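핸드그리퍼 수집대 한 조, 패드 교체와 재보정 거쳐 다시 가동

에케티(Eketti)의 손잡이형 그리퍼 작업대 한 조가 정비를 마치고 3월부터 다시 데이터 수집에 들어갔다. 좌우 한 쌍의 그리퍼로 옷감과 생활용품을 다루는 작업대로, 사내에서는 '다론(Daron)'이라는 이름으로 부른다. 정비를 맡은 에베네저 아그베코(Ebenezer Agbeko) 설비 담당은 이번 작업에서 집게 안쪽 폼 패드를 모두 갈고, 관절부 체결 상태를 점검한 뒤 개폐 폭을 다시 맞췄다고 밝혔다.

작업대가 멈춘 것은 천을 집는 과제에서 미끄러짐이 잦아졌기 때문이다. 지난 점검 이후 다론에서 기록된 시연은 1166건이었고, 이 가운데 934건이 기준을 통과했다. 나머지는 천이 중간에 빠지거나 좌우 그리퍼의 시간 기록이 어긋나 제외됐다. 아그베코 담당은 처음에는 작업자의 손 속도를 의심했지만, 기록을 날짜순으로 늘어놓자 왼쪽 그리퍼에서만 실패가 늘어난 것이 보였다고 말했다.

분해해 보니 왼쪽 집게의 패드가 한쪽으로 눌려 있었다. 두 집게가 닫힐 때 끝부분이 먼저 닿고 안쪽에는 틈이 남는 상태였다. 얇은 면직물은 그래도 잡혔으나, 플리스처럼 두껍고 보풀이 있는 천은 표면만 물린 채 들리다가 떨어졌다. 패드 표면에는 천에서 나온 보풀도 끼어 있었다.

새 패드는 티카넨(Tikkanen)에서 공급받은 폼 시트를 잘라 붙였다. 기존 접착층은 플라스틱 주걱으로 밀어 떼고, 남은 자국은 알코올을 묻힌 천으로 닦았다. 금속 칼날은 쓰지 않는다. 집게 표면에 홈이 생기면 패드가 들뜨는 자리가 되기 때문이다. 붙인 뒤에는 집게를 닫은 상태로 고정해 하룻밤 두었고, 다음 날 오전 9시에 고정을 풀었다.

관절부에서는 왼쪽 그리퍼의 나사 두 개가 덜 조여진 것으로 확인됐다. 플라스틱 부품이어서 세게 조이면 나사산이 뭉개진다. 정비팀은 전동 드라이버 사용을 금지하고 토크 드라이버만 쓰도록 작업 지침을 고쳤다. 회전부는 마른 천으로 먼지를 닦은 뒤 손으로 여러 차례 여닫으며 걸리는 구간이 있는지 살폈다. 윤활제는 바르지 않았다. 옷감을 다루는 작업대에서는 기름이 패드로 번지는 문제가 더 크다는 것이 정비팀의 설명이다.

재보정은 개폐 폭, 시간 동기, 위치 추적 순으로 했다. 먼저 집게를 완전히 닫은 값과 완전히 연 값을 각각 기록하고, 그 사이에 두께가 다른 게이지 블록을 물려 표시값과 비교했다. 왼쪽 그리퍼는 패드가 새것으로 바뀌면서 닫힘 기준값이 이전과 달라져 설정 파일을 새로 만들었다. 오른쪽도 조건을 맞추기 위해 같은 날 다시 측정했다. 이전 설정 파일은 지우지 않고 정비 이전 기록을 다시 처리할 때 쓰도록 따로 보관한다.

시간 동기는 두 그리퍼의 집게를 동시에 두 번 닫는 동작으로 확인한다. 정비 전에는 작업자가 교대할 때만 이 동작을 했으나, 앞으로는 과제를 바꿀 때마다 하도록 했다. 위치 추적은 작업대 위의 정해진 점 네 곳을 집게 끝으로 차례로 짚는 방식이다. 창 쪽 블라인드를 올린 오후에 추적이 흔들린 기록이 있어, 점검은 조명을 켜고 블라인드를 내린 상태에서 하기로 했다.

재가동 시험은 200회로 잡았다. 절반은 수건과 면 티셔츠, 나머지 절반은 플리스 원단을 썼다. 시험 중 천이 빠진 사례는 네 번이었고, 모두 플리스의 테두리 봉제선을 비스듬히 집은 경우였다. 아그베코 담당은 이 문제는 패드를 갈아서 해결될 일이 아니라고 보고, 작업자 안내문에 봉제선과 나란히 집으라는 항목을 넣었다.
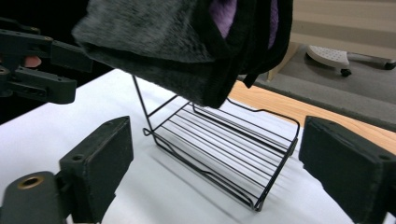
설비·현장

수집 과제에는 천만 쓰지 않는다. 흰 작업면 위에 식기 건조대 형태의 검은 철제 선반을 두고, 한쪽 그리퍼로 짙은 회색 플리스 원단을 집어 든 채 다른 쪽 집게를 벌려 놓은 상태도 작업 중에 나온다. 철제 선반은 선이 가늘고 모서리가 많아 천 자락이 걸리기 쉽다. 정비팀은 선반의 철선 끝이 거칠어지지 않았는지 수집 시작 전에 손끝으로 훑어보도록 했다. 걸리는 부분이 있으면 줄로 다듬지 않고 선반을 바꾼다. 코팅이 벗겨지면 그 가루가 패드에 붙는다.

일상 점검표도 줄였다. 이전에는 항목이 많아 교대 시간에 건너뛰는 경우가 있었다. 새 점검표에는 패드 들뜸, 나사 풀림, 손잡이 안쪽 균열, 개폐 값, 배터리 잔량만 남았다. 패드에 묻은 보풀은 접착 롤러로 떼어 내며, 물티슈는 쓰지 않는다. 개폐 값이 기준에서 벗어나면 작업자가 직접 보정하지 않고 설비 담당에게 넘긴다.

교체 주기는 집기 횟수를 기준으로 정했다. 다론의 왼쪽 패드에서 눌림이 기록에 나타나기 시작한 것은 시연 513건째였다. 정비팀은 이 숫자를 그대로 교체 시점으로 쓰지는 않고, 그보다 앞서 패드를 떼지 않은 채 두께를 재는 중간 점검을 넣기로 했다. 두꺼운 천을 주로 다루는 주간에는 점검 간격을 더 좁힌다.

같은 구조의 두 번째 작업대 '게켈(Gekel)'도 차례로 정비에 들어간다. 게켈은 주로 그릇과 용기를 다뤄 패드 눌림은 적지만, 손잡이 쪽 케이블이 꺾이는 문제가 보고돼 있다. 에케티는 케이블 고정 위치를 손목 안쪽에서 바깥쪽으로 옮기고, 다론과 같은 점검표를 적용할 계획이다. 정비 기간에는 게켈의 과제 일부를 다론에서 나눠 진행한다.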